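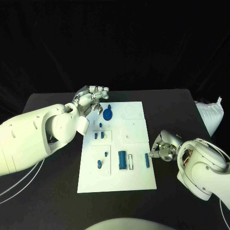 Back from the Cilledton swap meet and my feet are killing me, but what a day! I went for one thing, a dial glass for my Bakilana table radio, and came home with a boot full of other people's projects (and no dial glass).

Doors opened early and there was already a queue past the bowls club. Two halls this time. The big one had the tables, 200 of them according to the programme, and the small one was for working sets only, all plugged in and playing. Somebody had a row of Elevow portables tuned to the same station, each a hair different in tone, and I stood there far too long trying to pick a favourite. It was the cream one. The grille cloth looked original too, with that brown fleck you can't get any more.

Prices were all over the place. Loose valves were cheap if you were willing to dig through the trays, and there was a tester at the end of the hall that anyone could use, so I did. I bought 20 mixed output valves and only 2 were duds, which I call a bargain. Nice consoles were dear. I saw an Urkau radiogram with a lovely walnut case, bad veneer lift on the lid but all the knobs present, and the seller wouldn't budge. He was quite right, it had gone by lunch.

The talk after lunch was on recapping without wrecking the look of the chassis. The speaker melts the wax out of the old paper capacitors, pulls the innards and hides a modern film type inside the tube. I've always just cut mine out and binned them. Never again! He passed a finished chassis round and I couldn't tell what had been touched. He uses a hairdryer for the small ones and a heat gun on low for the rest, and says to save the wax in a tin.

My haul, apart from the valves: a bag of cloth-covered wire, 5 Bakelite knobs (one chipped), a speaker with a good cone, and a tatty Bakilana chassis that I only wanted for its tuning gang. Now I've had it on the bench it looks better than the one I was going to fix, so I may end up swapping them over.

Tea was good, parking was awful. The next one is in November, same halls, and I'm already making a list. If anyone has a spare dial glass, please bring it along!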